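Cleaning a brass prayer lamp at home

In our house the lamp is lit at 5 every morning in February, when the feast days come close together, and the oil makes the brass dark very fast. I learned this way from Solange Trindade, who polishes the lamps of a small chapel.

First take out the old wick and wipe the oil with newspaper. Mix 2 spoons of tamarind pulp with some 500 ml of warm water and leave the lamp inside until the green marks get soft. Rub with a cotton cloth, not with steel wool - it makes lines which stay forever. Rinse, and dry it the same minute.

Candle wax on the base comes off with hot water only. For the carved parts I use an old toothbrush.
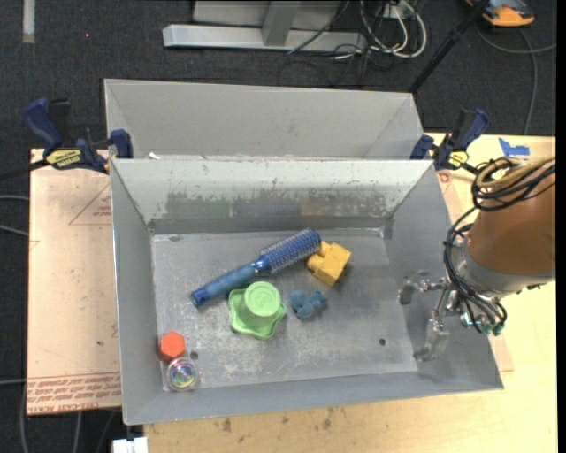

A blue round brush and small colourful things in a metal bin.

Keep the clean lamp wrapped in dry cotton until the next feast.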